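The Sleeve Problem

Folding laundry is easy until you get to the arms. A trip through the folding habits of Sosbridge, with one red jacket and a sore back.

15/03/2019

Start with the sleeves. Always. That is what the woman at the Clarkeo laundry on the hill told me, before I had even put my bag down, and she went back to her shirts without another word.

I'd come to Sosbridge to write about folding. Not a glamorous assignment. My editor had seen the lines outside the Wudov store in November, people waiting in the rain for drawer dividers, and wanted to know what was going on in there. Dividers, mostly. Little gray ones, medium gray ones. A wall of them. I bought 20 and have used two.

But a divider does nothing for a jacket with ribbed cuffs. Jackets are where every system falls down. T-shirts, fine. Towels, a child can do towels. Then comes something with a zipper and long arms, and the neat stack leans over and slides off the chair.

Clarkeo gets more than 200 pieces through on a busy morning, sweatshirts and track jackets a good part of it, and the sleeve routine there never changes. Take hold of the cuff at the very end. Not halfway up, the end. Pull the arm out straight, smooth it from the shoulder down with your other hand, then lay it back across the body. Second arm the same. Hem up to the collar, once, and stop. I was told twice to stop. Everybody over-folds, apparently, and a thick jacket folded in four just springs open agian in the drawer.

I tried it there at the counter. First go, terrible. The cuff rolled under itself and I didn't notice until it was in the pile. Second go, better. By lunch I had a stack that stood up on its own and a back that didn't want to.

Which brings us to height. The Clarkeo counter comes up to the ribs. Most of us fold at home on whatever is nearest, bed, couch, the top of the dryer, and bend over it for an hour. The bed is the worst, too low and too soft. A firm couch cushion is better than you'd think, as long as you sit down to it. Fabric grips fabric — a sleeve stays where you put it, while on a shiny tabletop it creeps back the moment you let go.

Sala, the housewares co-op down by the river, sells a padded folding board for people who don't like that answer. Nice thing. Heavy. It goes under the bed and, I suspect, stays there. Their order book had reached number 836 the day I stopped in, so somebody is using them.

A few more notes from the week, in no order.

Cuffs first also means you check cuffs. White ribbing on a red jacket shows everything, coffee, ink, bike grease. Spot it while it's in your fingers and it goes back to the wash pile. Spot it a week later on the way out the door and you're wearing it.

Red and white together — wash cold, short cycle, and get it out of the machine as soon as it stops. Left sitting in a damp heap is how white trim goes pink. Ask me how I know.

Hoods: flat, then back over the body last. Some people at Clarkeo tuck the sleeves inside the hood. There are two camps on this and I was advised not to write about it.

Thin stripes are a gift. If a cuff has a line or two running round it, line them up as you flatten the band and the whole sleeve comes straight by itself. No ruler, no board, no divider.

I'm home now, with my dividers. The drawer looks OK. The jackets live on the left, arms in, folded once, and I have not gone near the closet becuase the closet is a different article.

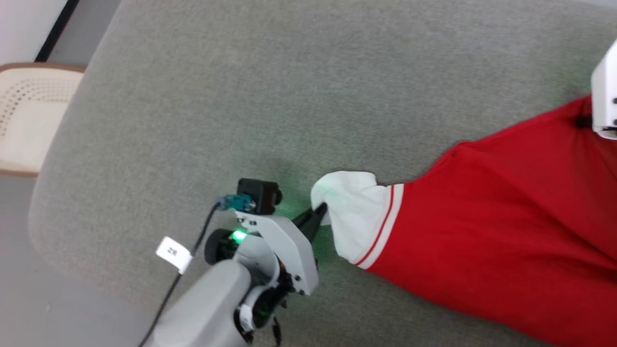 Readers wrote in after this piece went up on our site. Mirrored sleeves are a waste of time, one of them told us, since the jacket comes out the same if both arms go across together, and the hour saved is better spent on socks. The same reader hangs anything with a zipper and wanted to know why hangers never came up at all.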